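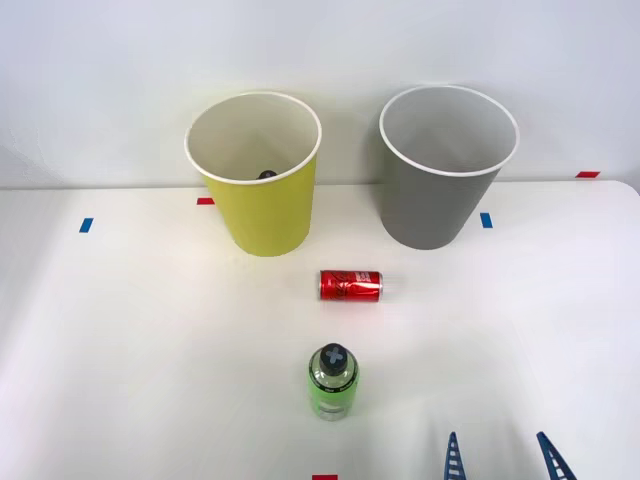
Yellow and gray paper cups and a beverage can on a sorting table, Bralville site.

Call for Participants: Household Sorting Study

Pineck invites adult residents of Bralville and Derstead to take part in a study of how people sort and clear everyday items from a table. Sessions will be held through May at the Pineck offices, 319 Brunton Road, Bralville.

Participants will work at a white table with paper cups, beverage cans and other small household objects. Pieces of colored tape on the tabletop mark positions. During each session, participants will be asked to move, group and put away the objects following short written instructions, and then to complete a brief questionnaire about the order in which they chose to work.

Participants must be at least 18 years of age, able to read instructions in English, and comfortable working with their hands while seated or standing. No previous experience is required. Persons who have already taken part in a Pineck sorting study are not eligible.

Each participant attends two sessions, held at least one day apart. A session lasts up to 2 hours, including breaks. Morning sessions begin at 9:30 a.m. – afternoon sessions begin at 1:30 p.m. Compensation is paid after the second session. Parking is available behind the building.

Applications should be sent in writing to Rhea Tiongson, Study Coordinator, at the address given above. Please include your name, a daytime telephone number and your preferred session time. Applicants will be contacted by telephone to arrange their first session.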